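3 min read

I've had the Lodero desk since May and I'm still a bit smitten. It's big, it's pale, and the front edge is curved, so my wrists don't get that horrid red line by teatime (my old one was like leaning on a ruler!).

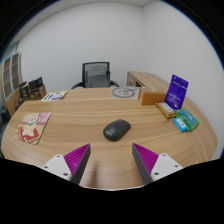
Putting it together took me a whole evening, mostly down to the bolts, which all look the same until you've used the wrong ones. The Jerent was on my list too, but it cost 50 quid more and felt wobbly in the shop. One moan – the grain shows biscuit crumbs like you wouldn't believe, so keep a cloth handy. Mousing straight on the top is lovely though, no mat needed.

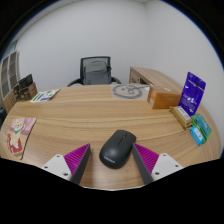 My Lenovo mouse on the Lodero top

Four stars from me, and I'd buy it again.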